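How wide should the gripper be open before an episode starts?

batton_arm
We're writing house rules for our simulated bedroom tasks. Half of us start with the fingers open, half don't care. Is there a standard?

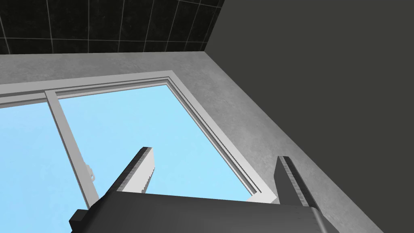 I'm in the don't-care half, but I've been asked to check.

surnivbridge44
Not one I'd swear by. Pick a start pose, write it down, and reject any run that ignores it. We had 1,280 runs and two opinions - sorting them took all of March. 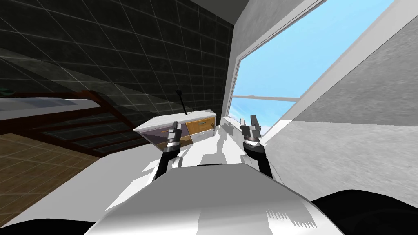 Log both arms too, even when only one has a job.

tilted_again
just leave them open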